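I finally made it to the open day at the Stamside workshop in Pelterstead, after missing it two years running, and I've been boring everyone at home about it ever since (sorry, family). We got there a little after ten and there was already a line for coffee, so of course I joined that first.

The part I'd come for was the sorting bench, where a pair of black robot arms were being set to work on the sort of stuff that lives in my kitchen drawer. Pens, pencils, erasers, a calculator, a stapler. Yi-an Yook was running the demonstration and she was so patient with us, even with the gentleman who wanted to know if it could do his taxes!
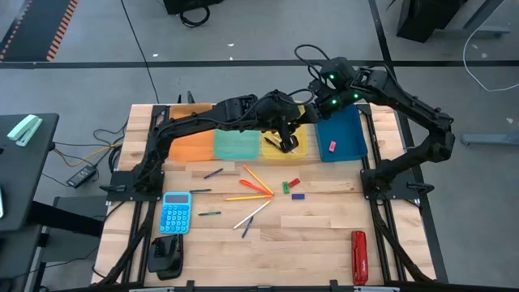 She told us the team had been through 305 practice runs since January, and that pens are harder than you'd think, what with being skinny and rolling off whenever they feel like it. I asked why they didn't start with something easier and she laughed and said they had, and it was blocks, and everybody got very tired of blocks.

I stayed 44 minutes, which I only know because my parking was up. My sister had wandered off to the Lenz room next door and came back with a tote bag and a lot of opinions about conveyor belts. They're doing it again next spring, and I've already asked Yi-an to put me on the mailing list.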